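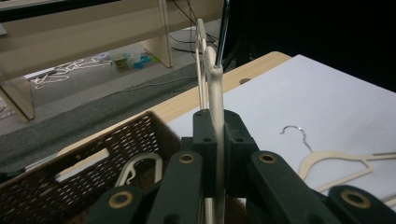

If a rule needs a second page, people will skip the second page, Omid Abbasi told me, and then he handed me a second page.

To be fair to him, the second page was mostly a sign-off box and a phone number. The first page is the one everybody at Skulline has been arguing over since December, and as of August 6, 2018 it's the official house rules for anyone recording chores with a hand-held gripper. I've been going to these meetings (three of them, one with very good flatbread) and I'm happy to report that we finally have something to print.

Some of you will remember how this got started. Skulline and the smaller outfit across the hall, Hudus, both collect demonstrations of everyday jobs for training robot arms. Hangers, laundry, dishes, putting things in baskets and taking them out again. You hold the gripper in your hand, you squeeze, you move the thing, you do it again. The two groups wanted to pool their recordings last winter and found out they couldn't, or not without a lot of grumbling, as each of them had its own ideas about when a take starts, what counts as a failed one and who decides. Of the 900 takes Hudus brought over, 208 had to be set aside. Most of those had no note saying what the task was supposed to be!

So, the rules. I won't type out the whole thing, but these are the parts that got the most talk.

A take starts with the gripper open and ends with the gripper open. Sounds simple, right? It took most of the first meeting. Hakim Tambunan wanted people to be able to stop while still holding the object, and he had good reasons, but he was outvoted and took it well. There's now a separate label for takes that are meant to end with something in the jaws, so he got half of what he wanted anyway.

Failed takes stay in. I was surprised by this one. If you drop the hanger, you don't delete the take, you mark it as a drop and carry on. Azadeh Ranjbar pushed hard for it – she said a set of recordings with no mistakes in it makes her nervous, and she'd like to know who has been tidying up. The only takes you can throw out yourself are the ones where the gripper broke or somebody walked in and started talking to you.

Write the task down before you pick anything up. One line is plenty. "Move hanger to basket" will do. What you can't do is record for an hour and then go back and name everything from memory, and I think a few faces in the room went a bit pink when that was read out.

Check the tool at the start of every session. Screws, pivots, fingers. The printed parts wear, and a joint with some play in it changes how the fingers close, so a loose one means the tool goes on the repair shelf with a tag on it. No quick fixes with tape. (There was a long side conversation about tape. I'll spare you.)

Look at the floor and the table edge before you begin. Cables get pushed out of the walking path, and that goes for your own charger too. You're watching your hand the whole time you record, and your feet are on their own.

Take a break after 30 minutes. That number started out at 45 and came down after people tried it for a week. Squeezing a trigger over and over is harder on the hand than you'd think. I did it for one afternoon and I couldn't open a jar at dinner.

And the one that matters most to visitors: anyone who comes into the room gets told that recording is going on, and they can ask for a take to be removed if they ended up in it. No questions, no form. It has to be gone by the end of that day. Farzad Arabzadeh asked what happens to copies that have already been sent to the other group, and the answer is that they now go out once a week and not before, which gives everyone time to speak up.

What's missing? Well, pay, for one. The rules say nothing on what the people doing the recording should earn, and two folks brought it up at the last meeting and were told it would be handled somewhere else. I'd like to know where. There's also nothing yet on recording in private homes, and both groups say they want to do that next. Ranjbar is drafting a separate sheet for it, and I've been promised a look. My own two cents is that homes should have been in the first version, even as one line, but I don't run a lab and I have never had to get eleven people to agree on the word "grasp."

They did try the rules out before signing them. The Tehrani room upstairs was used for the trial, and 444 takes were recorded there under the new page. Of those, 177 were hanger tasks, which Tambunan says are the ones people mess up the most. Hangers are thin and they swing and the hook catches on everything. He kept the drops, as required, and he sounded rather pleased about how many he had. I asked for the figure and he said it would be in the write-up.

The page also asks for one thing I really liked, and it's small. Each task needs a spare object that isn't the same as the main one. If you're working with wooden hangers, you bring a plastic one too. It keeps people from getting too used to a single shape, and from what I could tell it was the only rule that passed with no argument at all.

Both groups are using the page now, and it gets looked at again in December. The shared recordings will go under the name Skellora, after a vote I missed and am still a little sore about – I had a suggestion all ready. If you record for either group and you haven't signed the sheet, the stack is next to the sign-in book, and Abbasi would like it back before your next session. Comments go in the folder behind it. He reads them, he says, and he has already changed one line (the tape one) on account of a note somebody left there in green pencil.

Newcomers can come to the practice hour upstairs, where you get a gripper, a basket and someone to help you read the page. Bring a sweater, it's chilly up there.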